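Dendari Tabletop Set: README and recording rules
Maintained by Aurelia Schnyder, Cesen group. Last revised in September.

Scope

Dendari is a collection of single-arm pick-and-place episodes recorded on a flat table with small coloured pieces and round plates. The release holds 728 episodes. Of these, 502 passed review and make up the default split. The remainder are kept in a separate folder called held, with the reason for each listed in held_reasons.csv.

This file covers the rules operators and reviewers worked to. File formats are covered in FORMAT.txt.

Workspace rules

Pieces start on the tabletop, clear of both plates, unless the task code begins with R (removal). In removal tasks one piece starts on a plate and must be brought back to the table surface. Pieces may stand or lie in any position. Operators were told not to tidy them between episodes.

The arm is the only thing that moves while recording is on. If a person reaches over the table for any reason, the episode is stopped and labelled VOID. A voided episode is never trimmed and resubmitted.
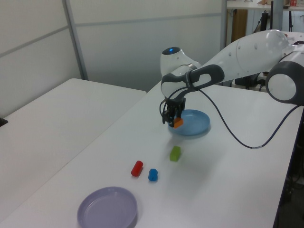
Fixed camera view. Orange block held at the near-plate stage, light blue plate; lavender-grey plate at the front edge.

A single still does not settle whether a piece is being placed or removed, so stage labels are assigned from the full episode and its gripper log. Reviewers who label from stills alone will get R tasks wrong. Please don't.

Cabling

Wrist cables have to keep enough slack for the full reach of the task. A cable may rest on the tabletop, but it must not touch a piece or a plate at the start of an episode. If it drags a piece during the motion, label the episode CABLE and move it to held – even where the task was completed. Operators at the Lapiņa site used a longer cable than those at Dekance, and the CABLE label is more common there.

Speed and stopping

Arm speed is capped at the site limit for the whole session. Operators may go slower but may not raise the cap to save time. The stop button stays within reach of the operator's free hand. Each session begins with one stop test, logged with the time of day. Sessions without a logged test are left out of the release.

Review

Every episode is checked by 2 reviewers working separately. Where they disagree on the outcome, the stricter label stands. Outcome labels describe the resting position of the piece at the end of the episode:

IN – fully inside the rim
RIM – touching or lying across the rim
OUT – on the table
LOST – off the table or out of view

RIM does not count as a success in the default split. Some users will want to change this, and the loader accepts rim_ok=true.

Known problems

Background areas were not standardised. Neighbouring tables, shelves and stored equipment can show up behind the work table and may differ between sessions. Lighting was left as found at each site. Colour names in the task text were typed by operators, so "purple", "lavender" and "grey" can all refer to the same plate. A cleaned list is planned for version 8.

Corrections

Send the episode number, the current label and the proposed label to the maintainer. Corrections without an episode number can't be processed.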